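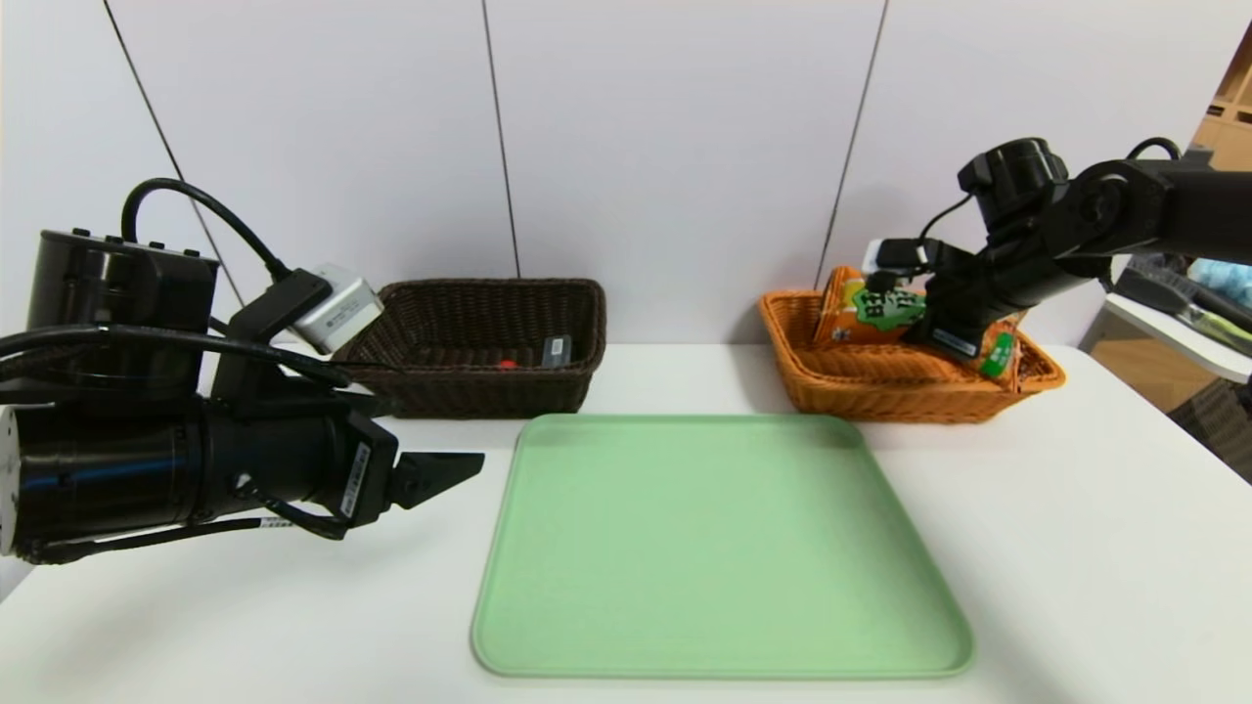
Radoslava Říha wrote to me after my last column that a planner should never have to care which arm it is moving. Give it a goal, she said, and let the layer below sort out left and right. I used to agree. After a winter of working on the Clallus stack in Pukstead, I don't.

Take a job as plain as moving snack packages between baskets and a tray. With two arms over one table, the choice of arm is most of the plan. If the right gripper is down in a basket, the left one has to wait somewhere, and where it waits decides how soon it can help and what it will be in the way of. A planner that can't see this treats the second arm as an obstacle that happens to move.

We had it built her way until January. The task layer asked for a grasp, the arm layer picked whichever arm had the shorter path, and both layers passed their tests. Then we read the logs. Out of 954 requests, 138 were planned for one arm and then replanned for the other. The replanning was slow, and it was hard to trace, as the task layer had no record that a switch had been made.

Oluf Kragh moved the arm choice up into the task layer. It cost us a clean interface – the goal message now carries an arm name and a parking pose – and the code is uglier to read. It is also much easier to debug. When a grasp is refused, the log says which arm was asked and where the other one was parked.

Říha's point still holds for a single arm, and I would keep her interface there. For two arms I would put the choice where the plan is made and accept the longer message. We have not yet settled what to do when a person moves a basket between planning and grasping.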